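Workshop notebook, Ikar car
September 19, 2021

Back from Nendbridge and I want to get this down while it's fresh, as the rear end is finally making sense! Colin drove both sessions, Lorraine did the tyres and the stopwatch, I was under the car for most of the day and have the elbows to prove it.

Started on the old Fostero dampers with the settings we finished on last time. Same complaint as ever: car turns in nicely, sits down, then the back steps out just as Colin picks up the throttle off the bottom turn. He was catching it, but he was catching it every lap, and the right rear was cooking by the end of the run. Lorraine's readings had the inside edge of that tyre much hotter than the outside. She has said for ages that we've been chasing this with springs when it was never a spring problem. I owe her a bacon roll.

Change one: two clicks softer on rebound, right rear only. Nothing else touched, not even pressures. Colin came in grinning. He said the car now "waits for him", which I've written on the whiteboard in large letters. Still a bit of a wriggle over the join in the tarmac, but it settles straight away and he can put his foot down a good car length earlier.

Change two: Panhard bar down a hole at the chassis end. I was sure this would be the big one. It wasn't! Too much push in the middle of the turn, and Colin had to wait and wait for the nose to come round. Put it back where it was, ran again, balance came back exactly as before. Very pleased about that part, going back to a setting and getting the same answer is something this car never used to do. The new bushes must be earning their keep.

Things I noticed with the wheels off:

Left front brake pads wearing in a taper again. Caliper slides felt sticky. Strip and clean before anything else gets done.

Zoubi exhaust hanger has cracked next to the weld, same side as in January. Proper gusset this time, please, no more blobs of weld from me at midnight.

Diff oil came out looking lovely. Hardly a glint on the magnet. The car has now done 257 laps on this diff and I'd happily leave it in until the end of the season.

Steering rack boot split, new one on the shelf behind the paint.

Lorraine wants to try the tyre stagger next and I think she's right. With the rebound where it is we have room to take a little stagger out, which ought to free the car up down the straight without bringing the old snap back. Her idea is to do it over a long run, full tank, so we see what the right rear does once the fuel burns off. I'd like to do it with Colin not knowing which set is on. He agreed to this very cheerfully and then spent the drive home trying to guess which we'd start with.

Also from Colin: seat is fine, the belt on the left shoulder creeps loose, mirror shakes so badly at full speed that he's stopped looking at it. Mirror bracket is a quick job, some rubber under the foot should do it. Belt adjuster I'd sooner replace than fiddle with.

Ride heights need checking again on the flat patch with Colin's weight in the seat. I did them in the paddock and the ground there slopes towards the drain, so I don't trust the rear numbers at all. Corner weights at the same time if the scales are charged. Whoever borrowed the long spirit level, can it come home?

Next job is the brakes, then the hanger. I'm starting on the caliper slides after tea and I'll add what I find on the next page.
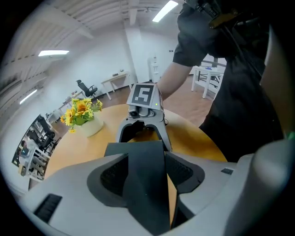
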